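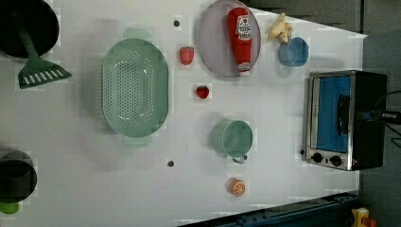 Can a robot clear and reset a kitchen table yet, or is that still years off?

Last updated: Jan 15, 2022

I run the kitchen side of a small day center in Praltmont. After lunch somebody has to clear the tables, put cups and plates where they belong, and wipe down. It takes two people most of an hour and we are short on people. I keep seeing clips of robot arms picking up cups and fruit, and a sales rep for a company called Fleron told my boss that "table work is solved." My boss has 4,000 dollars left in the equipment budget and asked me to find out if that is real.

What I need it to do: pick up mixed things (mugs, a colander, a ketchup bottle lying on its side, spatulas, small food), put each one in the right place, and not need a person standing next to it. Our tables never look the same twice. Can I buy that now?

Answer 1 (accepted)

No, not for that money, and I don't think for any money if you want it unattended.

I worked two years as a technician at a packing plant in Jidley where we had arms on one line. They were good at that line. Same box, same height, same spot, all day. When the supplier changed the lid on the box it took us most of April to get the line back to normal.

Your job is a different kind of problem. A mug can be picked up by the rim or the handle, and which one works depends on how the mug is turned and what is next to it. A flat spatula is hard to get hold of when it is lying on a smooth table. A bottle on its side can roll. A colander is wide, so a small gripper has to take it by the edge or a handle and keep it level. Plates are bad too, especially with something on top, because the arm has to notice that and move the top thing first.

Research groups can do each of these some of the time. Toy fruit is easier than real fruit. A real strawberry gets crushed, and a real orange slice leaves juice on the gripper and on the next thing it touches. So when you watch a clip, check what the objects are made of and whether the video is sped up.

Ask the rep for three things in writing:
How many tries out of 100 work with your own dishes.
What it does when it drops something.
Who comes out when it stops, and what that visit costs.

If they won't bring it to your building for a trial, I would leave it there.

Answer 2

Agree with the above. I would spend the money on a better cart and a second bus tub. We bought a Helmy cart for 400 dollars and it cut our clearing time more than anything else we tried. Not a robot but it works.

Also a commercial dishwasher is a machine doing a chore, and that part has been fine for decades. It's the loading and unloading that still takes hands.

Answer 3

depends what you mean by robot. my brother in law has the floor one and it does ok except on the rug

Comment from the asker

Thanks. I asked Fleron for the trial and the success numbers. They sent a brochure and a price for a "starter package" that does not include the arm. I am going to look at carts. Does the Helmy fit through a 30 inch door?

Reply to comment

Ours does. Measure with the handle on, it sticks out.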